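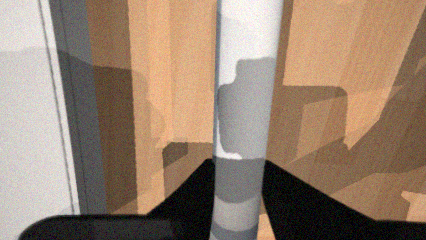 Clinda makes paper cores, the hard tubes that sit inside rolls of film, label stock, foil and fabric. Most people see a core only when a roll runs out, and then they throw it away. The company's production manager has spent 18 years trying to keep them round.

"Round is the whole job," she says. "Length is easy. You cut it. Wall thickness is easy if your paper is consistent. Round has to survive the dryer, the truck and the customer's warehouse."

The process starts with narrow strips of paperboard, called plies. Each ply is run through glue and wound at an angle around a fixed steel mandrel. A belt grips the outside of the stack, turns it, and pushes it forward, so that a continuous tube comes off the far end and meets a saw. The mandrel sets the inside diameter. Everything else depends on ply width, winding angle and belt tension.

The angle is the setting new operators get wrong most often. A ply that is slightly too wide overlaps its own edge and leaves a raised spiral line. One that is slightly too narrow leaves a gap. On an inner layer, the gap is usually harmless. On the outer layer it will print through the first few wraps of a thin film, and the customer will send photographs.

"They send very good photographs," she says. "Better than ours."

Water is the other difficulty. The glue carries enough of it to soften the board, and a tube fresh from the winder is weaker than it will ever be again. Clinda used to stack new tubes on their sides in wire cages and leave them overnight. The bottom rows came out oval. The plant in Bivuleo now stands them on end for the first part of drying, which takes more floor space and more handling.

She is not sentimental about the change. "It cost us a third of the storage area. I argued against it for a year. Then I measured the bottom rows myself and stopped arguing."

Drying too fast causes its own faults. The outer plies shrink before the inner ones and the tube develops a slight bow along its length. On a short core the bow does not matter. On a long one running at speed it shows up as vibration, and the person running the line will blame the bearings first. The dryer at Bivuleo is held at 60 degrees Celsius, lower than the equipment supplier suggested. Moisture is checked at the cut end with a pin meter, and a second time after the tubes have rested.

Asked what happens if the two readings disagree, she says the batch waits. "There is no clever step. It goes back to the rack and we read it again in the morning."

Recycled fiber has complicated the work. Clinda buys its board from Rind, a mill that has used only recovered paper for several years. Fibers get shorter each time they are pulped, and short fibers make a weaker sheet. The mill compensates with heavier pressing. The board is denser as a result and takes up glue more slowly, so the winders had to be slowed down to match. She puts the loss in speed at roughly 2 percent, and says it was recovered through fewer stoppages once the glue was reformulated.

The company lists 349 core sizes. Many differ only in wall thickness, and a good number exist for a single customer with a single old machine. She would like to remove some of them. The sales department would not.

"Each one has a story," she says. "Somebody's shaft is slightly under size, they can't replace it, and we have been making them a thicker wall since before I was hired. If I drop that size, they have to buy a shaft. They will not thank me for it."

Crush strength is tested by pressing a short section flat between two plates and recording the load when the wall gives way. The result is useful, but she considers it overrated. A core in service is loaded evenly from all sides by the wound material, and the plate test loads it along two lines. A tube can score well on the plates and still collapse inward under tightly wound stretch film. Clinda has a pressure chamber for the second kind of test, bought used from Jillell when that company closed its laboratory. It is slow to load and the seals need replacing often. She prefers its numbers anyway.

Customers can help themselves, in her view, by storing cores properly. They should be kept off concrete, wrapped until needed, and moved into the winding room a day ahead so that the board can adjust to the air. Pallets should not be stacked unless the load was packed for it.

"We print that on the delivery note," she says. "I have been to the warehouses. The delivery note is usually under the bottom pallet."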